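Two-arm bench setup: left arm stops short when picking up plates for the dish rack
Posted by Yae Nakajima in Home and Shared Workshop Builds

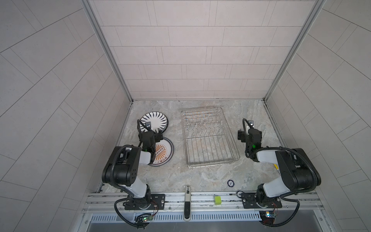 I have two arms on a front rail in our shared workshop and I'm trying to get them to load plates into a wire dish rack. The right arm does fine. The left one reaches the plates, starts to close, then stops with a position error before it has a grip. It happened 7 times in one evening. The error code is 1073 and the manual only says "following error, joint 4."

I have already swapped the power supplies between the two arms and the fault stayed on the left. The rack is in the middle, plates on the left. Tiled walls on three sides, so I can't move the bases back. Any ideas before I take the wrist apart?

Severin Mayrhofer
Check the cable before you open anything. On my build the sheath was tied too tight near the forearm, and when the arm reached forward and down it pulled against the joint. The motor couldn't keep up and I got the same kind of error. Turn the power off, move the arm by hand to the spot where it stops and feel whether the sheath goes stiff. If it does, undo the tie closest to the wrist and give it more slack. Do the camera cable too. Mine needed a loop the width of my hand.

After that, run the pick at half speed. I did 200 cycles that way before I trusted it with real plates.

Gertraud Tanner
could be the plates. I gave up on plates and use plastic bowls

Marijke De Bruijn
I agree with Severin on the cable, but look at your approach height as well. A plate lying flat on a hard surface is difficult to get under. If the fingertips press on the counter, the arm keeps pushing and the joint falls behind its target, and you get a following error with nothing wrong in the hardware. Raise the pick point 9 mm and run it with no plate there. If the error goes away, you were pushing into the counter.

For the plates themselves, put a folded cloth under one side so the rim is off the surface. You can also write the start position again with the arm warmed up. Mine drifts a little in October when the shop is cold.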